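Esham and Deltlow sign fishing patrol deal, and the neighbours want answers

2025-02-01

Well, it's done. After all the rumours I've been passing on to you since the new year, the governments of Esham and Deltlow signed their joint patrol agreement last night, and I stayed up far too late reading it (83 pages, most of them annexes).

The short version: Deltlow will send 4 patrol boats to work out of Etus harbour for six years, and its crews will be allowed to stop and search fishing vessels in Esham's waters. Esham gets a say in where they go, though I had to read that clause three times and I'm still not sure how much of a say it is.
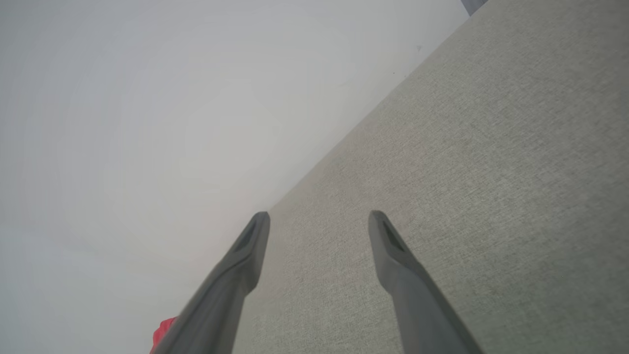 Jaunzems isn't happy. Its foreign ministry put out a statement before breakfast asking why it hadn't been consulted, given that its own sea border is only 900 metres from the harbour wall at the narrowest point. I've stood on that wall and you can wave to people on the other side!

Esham's answer is that the boats are there for fish and nothing else, and that no foreign troops will be based on shore. The text does say that, on page 6, but it also lets crews use "such land facilities as may be required", and I'd quite like someone to tell me what those are.

Parliament in Esham votes on it later in February. The government has the numbers, just, and the opposition wants the annexes debated separately. I'll be up in the gallery with a flask.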